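Nadine Nimri had the fault log open before we sat down. She runs the two-arm test cell at Zillix, and in November she spent most of her time on one problem: the right arm would stop for a moment in the middle of a transfer, then carry on as if nothing had happened.

"It logged 13 stops in 100 cycles," she said. "No alarm and no error code. It just lost the encoder signal and got it back."
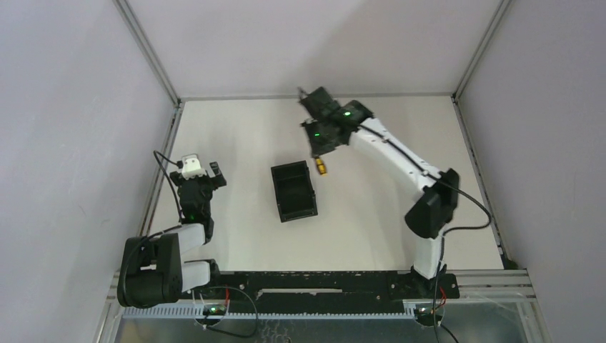
*The right arm on the tray transfer, with the left arm folded.*

Her first guess was software, and she lost 2 days to it. Jerome Mangubat, the technician on the job, thought it was the wrist cable. He swapped it for a spare and the stops went away. When he put the old one back, they returned at cycle 38.

"The conductor was broken inside the jacket," Mangubat said. "You couldn't see a thing from the outside. I had to bend it by hand with a meter on it."

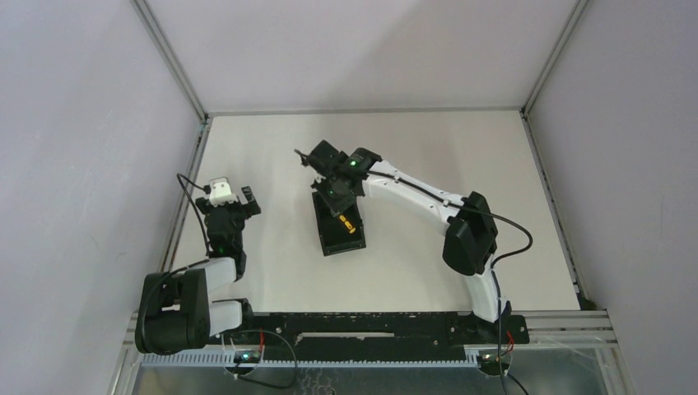
Nimri is more bothered by the restart than by the cable. An arm that stops and then moves again without being told to is a hazard to anyone who has reached in, and she has reported it to Najjar, which supplied the controller. Mangubat has been looking at the routing. The cable follows the top of the long link, goes over the elbow and bows out to the right before it turns back, and he thinks the bending there is what wore out the old one. He wants a clamp on either side of the joint.

Until the controller is changed, any lost signal cuts power to both arms. "You have to walk over and reset it," Nimri said. "It's slow. I'm fine with slow."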